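Rikulex Label Printer: a Review After Eight Months of Use

By Javiera Alarcón
Nov 26, 2022

I bought the Rikulex in March, after a small argument over a charger. Ornella Pagano, who shares the workroom with me, had taken the wrong one on a trip, and I had spent two days with a phone that would not fill. We looked at the drawer together and had to admit that neither of us could say which charger belonged to which thing. The same week I ordered a label printer.

I had owned one before, many years ago, the kind with a keyboard of tiny keys and a ribbon that had to be turned by hand. It made labels with a white margin so long that half of the tape went to the garbage. For this reason I was slow to buy again, and I read the reviews for much longer than the price justified. Most of them were written on the first evening. I wanted to know how such a machine behaves when the first enthusiasm has passed and the labels have been handled, wiped and pulled a few hundred times. So this is what I will try to tell.

What is in the box

The printer, one roll of white tape, a charging cable, a folded sheet with instructions in very small letters, and a soft bag with a string. The printer weighs 948 grams with the roll inside, which I checked on the kitchen scale. It is more than I expected. You can hold it in one hand, but you will want to put it down to type.

There is no wall charger in the box. Many companies do this now, and I suppose most of us have too many chargers already, but I would have liked the seller's page to say so. Charging from empty takes the whole evening. The battery then lasts a long time, in my case several weeks with normal use, and the small battery sign on the screen is honest until the last quarter, where it falls quickly. Please do not start a big job when it shows one bar.
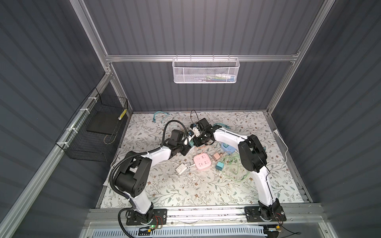
Typing and the small screen

The keyboard follows the usual order of letters, and the keys have a soft click. My fingers are not small, and I make few mistakes with it. For accents you hold the letter and press the side arrow until the right one appears. I write my own name with an accent, so I tested this on the first day, and it is correct in all the sizes. Ornella wanted a proper Italian "è" for the spice jars and she also got it.

The screen shows two lines and it is gray, with a light behind it. What I miss is a true view before printing. You see the text but you do not see how long the label will be, only a number in millimeters. After some weeks you learn to guess. At the beginning I wasted tape.

There are 4 sizes of letter. The smallest is nice on paper and too weak on a cable. The second one is what I use for nearly everything. The biggest is for boxes on a high shelf, and it looks a little bit like shouting.

You can save labels in the memory, and this is the function I did not expect to love. I have saved "open first", "return to Ornella" and "do not wash warm". They are three button presses away.

The tape

One roll should give 2,000 short labels according to the package. I can believe this only if the labels are one letter long. With normal words, and with the margin set to narrow, my first roll lasted from March until the end of the summer, and I am a person who labels with pleasure.

The narrow margin must be chosen in the menu, under "Cut". When it leaves the factory it is set to wide. I recommend to change it before you print the first word. It stays changed when you turn off the printer, but it goes back to wide if you let the battery go completely empty – I have no idea why, and the instructions do not speak about it.

The white tape sticks very well to glass, metal and hard plastic. On cardboard it holds but the corners lift. On fabric it does not hold and I think we should not ask this from it. On the rough lids of my old Clummont jars it fell off in a week, so there I now put the label on the glass part.

I also tried the cheaper tape from Karamanlidis, which fits in the machine without any problem. The print is as dark as with the original tape. The paper at the back is not divided in the middle, so you need a fingernail and some patience to peel it. If you do two labels a month, buy it and save the money. If you do a full pantry in one afternoon, pay for the original.

Labels on baskets and rails

Flat boxes are easy. Wire baskets are a different story, as there is no flat surface to stick anything on. I tried first to fold the label around one wire, like a small flag. It works on a thick wire. On thin mesh the flag turns around and shows its back to you, always. My solution is to cut a little card, stick the label on the card, and tie the card to the basket with a thread. It looks like a shop from my childhood, and I like it.

A cleaner way is to label the bar or the shelf where the basket hangs, and leave the basket alone. Then you also know where to put it back. The tape holds well on smooth metal if you wipe it first with alcohol and wait until it is dry.

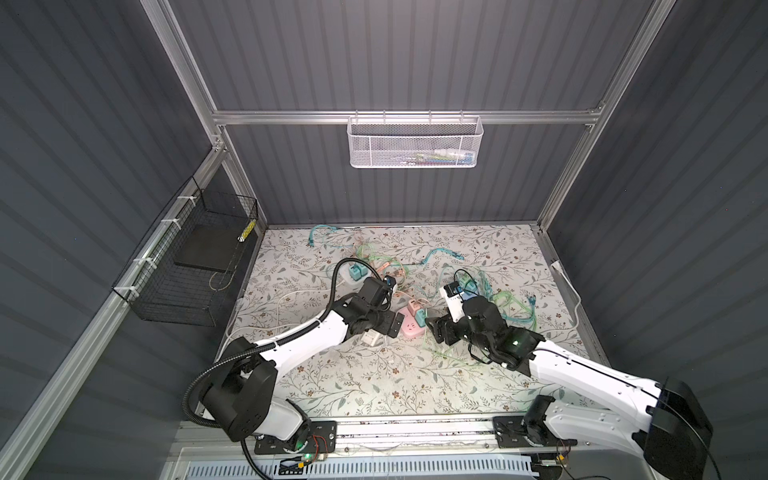
White basket with hooks on the crossbar, black basket tied to the lower rail on the left.

Think about the words too. At first I wrote exactly what was inside, for example "tape, scissors, string". After a month the scissors had moved and the label was telling lies. Now I write what the basket is for: "Wrapping", "Repairs", "Mail". These words stay true for longer and they fit in the second size of letter.

Labels on cables and plugs

For this work I bought the printer, and here I have the most mixed feelings. The machine has a cable mode. It prints the word two times with an empty space in the middle, so that you can wrap the tape around the cable and close it as a flag with the word on both sides. The idea is excellent. The empty space is made for a cable of medium thickness, though, and you cannot change it. On a thin phone cable the two words do not meet nicely and you must cut the end with scissors.

The flags also catch on things. In a bag they catch on keys, and in a drawer they catch on each other. After eight months I would say that one flag in five has become dirty or is bent. None has fallen off completely. For cables that stay at home behind a desk I am satisfied, and for cables that travel I went back to colors.
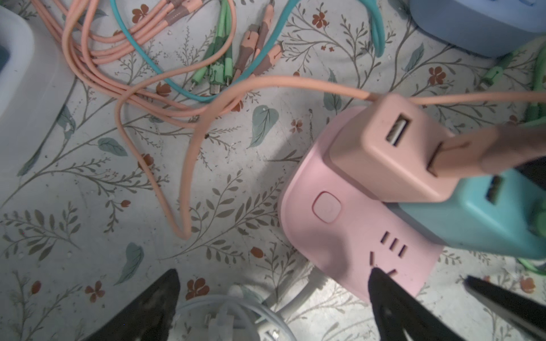
Color does something that a word cannot do, you see it from the door. If you are buying new things anyway, buy them in different colors and decide in the family who has which one. The label then only has to help with the cases where color is not enough, like two black chargers of different strength. For these I print the watts and nothing else, and I put the label on the wide side of the plug where it does not disturb. Do not cover the small printed text of the manufacturer. One day you will want to read it.

Never put tape over a socket or over ventilation holes, also not "just for a moment". I write this because I saw it once in an office, with a handwritten note saying "broken", and the note was the less dangerous part.

The cutter

You cut by pressing a lever on the right side. In the first months it was clean and easy. Since the fall I need to press harder, and sometimes a thin hair of tape stays uncut at the bottom. I wrote to the seller and received a friendly answer with the advice to clean the blade with a cotton stick. It helped for a few weeks. The blade can be replaced but it is sold only together with a new roll holder, and I find this not very correct.

I compared with the Dasden that my sister has. Her model is older, louder and shows only one line on the screen, but it cuts like on the first day. If your labels are short and simple, and you can find a Dasden for a good price, take it without fear. It has no cable mode and the accents are limited to a few letters.

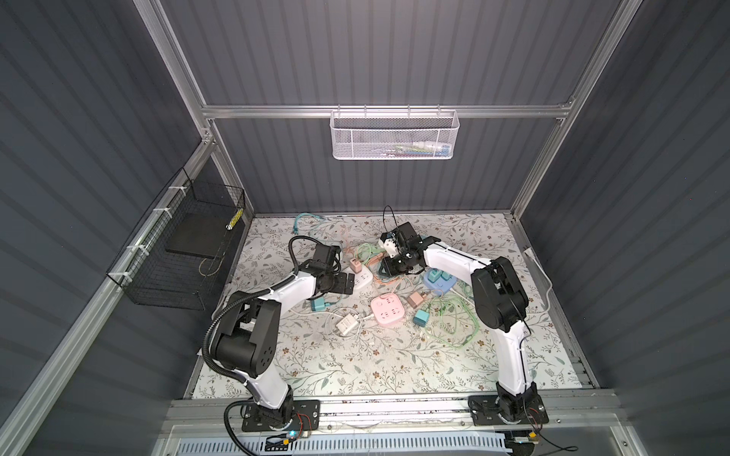 A word about the sorting itself, which takes much more time than the printing. I made the mistake to print first and sort later, and I finished with beautiful labels for things I then gave away. Put everything on one table. Match every cable with its device, try it, and only then print. What has no device goes in a bag with the month written on it. If nobody opens the bag for a year, bring it to electronic recycling. Ornella wanted to keep the bag for two years, and we agreed on one and a half.

Also keep a pencil list of the words you have used. I have one box that says "Batteries" and another that says "Cells and batteries", and both of us open the wrong one every time.

Price and support

With one extra roll I paid almost 2,000 in our currency, delivery included, and this is not cheap for something that prints words on tape. The guarantee is for two years and you must keep the paper receipt. I have not needed it. The answers by e-mail came in one or two days and were written by a person who had read my question.

What I like: the accents, the memory, how the tape sticks on glass and metal, the long battery.

What I do not like: the wide margin as the first setting, the fixed space in the cable mode, the cutter after half a year, the price of the spare blade.

Would I buy it again? Yes, for the kitchen and the shelves, with the two colors of tape from the beginning. Only for cables I would not. A friend asked to borrow mine for a weekend, and this is maybe the better way if you have one drawer to do. Ask her to set the margin to narrow before she gives it back.

Recent reviews
Clummont storage jars, second look
Karamanlidis replacement tapes: white, clear and yellow
A folding step stool for small kitchens
Three paper planners for the new year

Contact | Privacy | All texts © Javiera Alarcón | Back to top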